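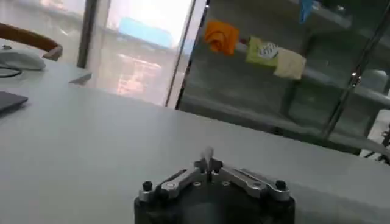 How often does a shared table need to be checked? Once a month, and again whenever it has been moved or had equipment added to it.

Meeting room tables, inspection checklist with comments
March
By the facilities desk, Terkero, Nallonport office

Item 1. Top surface. Matte white, wiped with a damp cloth before inspection. Check under a low light for scratches, swelling and lifted edges. Pass. Uneven light off the top can look like staining – wipe again before recording a mark.

Item 2. Back edge at glass partition. Table must not press on the glass. Run a sheet of card along the full length. Pass after adjustment; table pulled forward 2 inches.

Item 3. Cables on top. No cable to cross the middle of the table or hang where a sleeve can catch it. Thin black cable at the left side to be clipped. Open.

Item 4. Loose items. Small devices and flat items kept clear of the edges. Comment: left side collects things. Reminder sent.

Item 5. Legs and leveling feet. Tighten by hand, then a quarter turn with the wrench. One foot replaced, Mikkelsen part 479. Old foot had a split pad.

Item 6. Stability. Push at each corner with a flat hand. No rocking allowed. Pass.

Item 7. Underside fasteners. 19 screws on this model. All present, one turned freely and was reset with a longer screw. Recheck next month.

Item 8. Walkway. Chairs pushed in, clear path to the door. Pass.

Item 9. Asset label. Missing. Zemville stores to issue a new one – do not handwrite a substitute.

Result: usable, with items 3 and 9 open. Open items to be closed within seven working days. Return the signed sheet to the Nallonport desk by 4 p.m. on the day of closing.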